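Home Tickets Knowledge base Contact
2 min read

Ticket: black lead with pin plug, no contact
Site: Trekthorpe, upstairs bench
Raised by: Selamawit Abera
Status: open, waiting for parts

Monday, 9.15. One of the Dindard leads gives no reading when connected to the Fjeld meter. The other leads in the same bag are fine. The meter was restarted and given a new battery, with no change.

9.40. Tested end to end with the spare meter. The reading comes and goes when the lead is bent close to the plug. Bending it in the middle makes no difference. I suspect a broken core where the cable enters the housing.
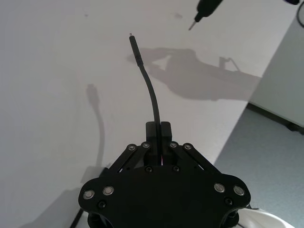 Can the plug be opened and soldered again?
The housing on these leads is moulded on, so the end has to be cut off and a new plug fitted.

10.20. Checked the Imdale drawer for spare plugs. All we have are the larger size, which won't take this cable. Asked stores for a pack of 3 in the small size.

11.05. Stores can send them with the next delivery. When they arrive, cut the lead back 50 mm from the old plug, strip it, fit the new one and test again before it goes back in the bag. If the reading still drops out, cut back to 100 mm and try once more. After that, scrap it.

Bag relabelled "one short". Please leave this ticket open until the retest is written up.

Previous ticket Next ticket Back to list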